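Library > Small Business Operations > Part Two > Chapter 7

Contents Previous Next Glossary Index

Chapter 7
Storing and Counting Stock

Terms in this chapter: bin, stock record, cycle count, shrinkage, reorder point

7.1 Why stock records go wrong

A store's stock record says how many units of each item the business owns. The shelf says how many it has. The two figures drift apart over time, even in a well-run store. A delivery is signed for before it is checked. A customer returns an item and it goes back on the shelf without being entered. Two sizes share one bin, and the cashier scans the wrong one.

Consider Arsenault, a housewares store with 443 items on its stock list. At the May count the record for food containers showed 1,061 units. The staff found 961. The difference of 100 units is called shrinkage. The word covers theft, but it also covers breakage, miscounts and entry errors. A count shows the size of the gap and leaves the cause to be found by other means.

7.2 Bins and locations

A bin is any marked place that holds one kind of item. It may be a shelf section, a drawer, a tray or a basket. Small loose goods need bins with sides. Open baskets are common in stores that restock by hand, as the level can be checked at a glance. Each bin carries a location code, and the code is written on the bin and in the record.

Color is sometimes used as a second label. It speeds up putting goods away, but it should never replace the code. Plavska, a craft supplier, used color alone until its list passed 3,000 items and the same colors had to be used in every aisle.

7.3 Full counts and cycle counts

In a full count, every bin is counted in one session, usually with the store closed. In a cycle count, a few bins are counted each day until all have been covered. Section 7.4 compares the cost of the two methods.

Related sections
Chapter 6: Receiving Deliveries
Chapter 8: Setting a Reorder Point
Case study: Husent changes its bin codes
Worksheet: Cycle count schedule
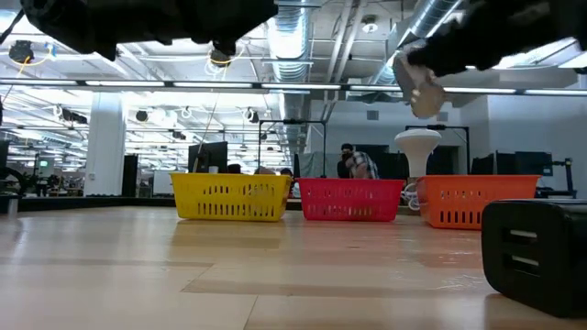
Figure 7.1 Three plastic baskets in a row. The yellow basket has vent slots along its front.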